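Skemeo Fan Desk User Guide
Section 6: Setting Up Celebrity Family Alerts 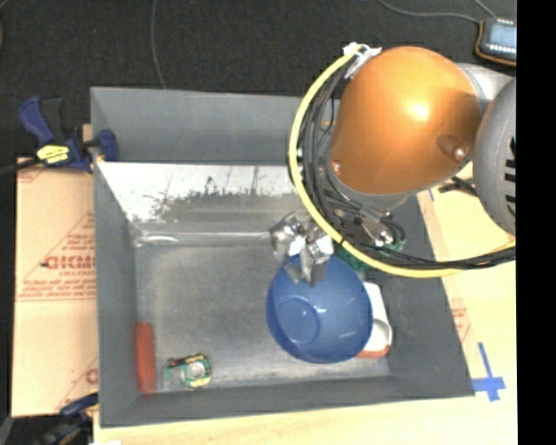

Figure 6-1. Gray bin and robot arm at a light wooden work surface.

Family alerts notify you when Skemeo publishes an item about a public figure together with a partner, child, or other relative. They are separate from the standard name alerts in Section 5 and are turned off in a new account.

Before you begin

You need an Editor or Owner role on the desk. Viewers can read family alerts but cannot create them. The person you want to follow must already be on your watch list.

Creating a family alert

1. Sign in and open the Watch List tab.
2. Select the name of the person. The profile panel opens on the right.
3. Select Family and Friends, then Add Alert.
4. Under Relation, choose Partner, Child, Parent, Sibling, or Other Household.
5. Under Event Type, mark each type you want to receive. The choices are Birth, Engagement, Wedding, Separation, Vacation, Premiere, and Social Post.
6. Set the delivery method to Desk, Email, or both.
7. Select Save. The alert shows as Pending until the next source refresh, then changes to Active.

Note: A desk can hold up to 80 family alerts. Paused alerts count toward the limit. Deleted alerts do not.

Choosing sources

Skemeo groups its sources into packs. The Flordale pack covers weekly magazines and their websites. The Mahawong pack covers verified social accounts and red carpet listings. Together the packs hold some 462 sources. Both are on by default.

1. In the alert, select Sources.
2. Clear the check box next to any pack you do not want.
3. To block a single outlet, expand the pack, select the outlet, and select Mute.
4. Select Save.

Muting an outlet applies to the current alert only. To mute it for the whole desk, use Desk Settings > Sources.

Setting the confirmation level

The confirmation level controls how many separate outlets must carry a story before the alert is sent. The default is 2. At level 1, alerts arrive sooner and include more unconfirmed items. Reprints of the same wire story are treated as one outlet.

Caution: Do not use level 1 with the Birth or Separation event types if the desk posts automatically to a public page. Unconfirmed items are posted without review.

Items that involve children

Photos of minors are hidden in the alert preview. The headline and source link remain visible. An Owner can change this under Desk Settings > Previews, but the change does not apply to items marked Restricted by the source. Restricted items cannot be forwarded or exported.

If an alert does not arrive

Check that the alert is Active and that at least one pack is selected. If email is the delivery method, check the junk folder and add the Jeltstead mail relay to the list of allowed senders. Alerts saved before the August release may still show the old relation labels. Open each one, choose the relation again, and select Save.

Section last revised: 2020-11-11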